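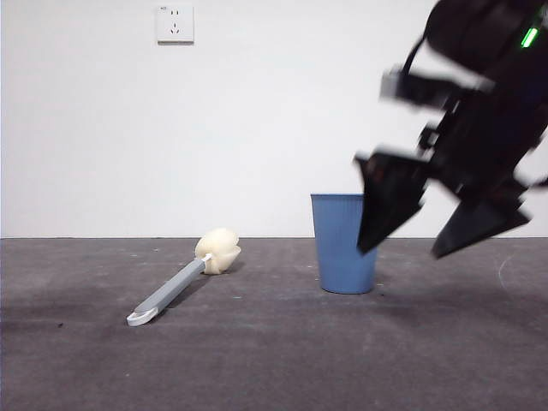 **What does a collection session record?**
A session records one operator carrying out one task a fixed number of times, with the fixed view, the wrist view and the arm positions stored together under a single session name.

## 4. Recording Demonstrations for the Zutham Study

This section applies to all operators using the Prundirora recording software. It assumes that the arm has been mounted and calibrated as described in Section 3.

The Zutham study compares two ways of choosing starting positions: random placement and the Morais placement sheet. Both use the same household objects, and results are comparable only if the steps below are followed in order.

### 4.1 Starting a session

1. Confirm that the emergency stop is within reach and released.
2. Open Prundirora and select **New Session**.
3. Enter the task name exactly as printed on the task card.
4. Place the objects according to the placement method assigned to the session.
5. Check both camera views on the monitor. Adjust the lighting if either is too dark to show the edges of the objects.
6. Record 22 demonstrations. Pause for five seconds between them so that the software can close each file.

**Caution:** Keep hands outside the work area whenever the status line reads *Active*.

### 4.2 Checking the wrist view

The wrist view carries most of the information used by the Vallance grasp model. Before a session is accepted, the operator must review several stills in which the gripper is close to an object. The rim or outer edge should be visible, and the fingers should be easy to tell apart from the object.
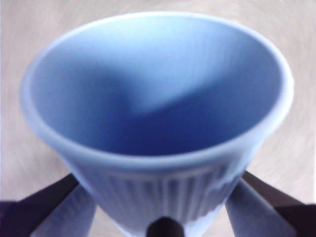 *Figure 4-2. Wrist view with the gripper fingers at a light blue cup.*

A slight softness in the wrist view is acceptable – the model was trained on stills of similar quality. Sessions in which the object cannot be recognized should be marked **Repeat**.

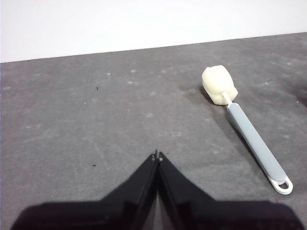
*Reading time for Section 4.3: 5 minutes*

### 4.3 Long-handled objects

Brushes and similar objects require an additional entry. The Vallance model predicts a grasp point along the handle, and the direction of the head must be known before the prediction can be scored.

1. In the **Object** panel, set **Type** to *Handled*.
2. Mark the head first, then the free end of the handle.
3. Save the entry before moving the arm.

**Note:** Marks made in the reverse order are accepted by the software but produce an incorrect score.

In the first comparison, sessions using the Morais sheet reached a grasp success rate of 80 percent on handled objects. Random placement fell more than 20 points lower. The comparison covered one arm and one gripper, and the figures should not be applied to other equipment.

### 4.4 Closing a session

Select **End Session** and wait for the file check to finish. If the check reports a missing view, keep the original files and record the session again under a new name.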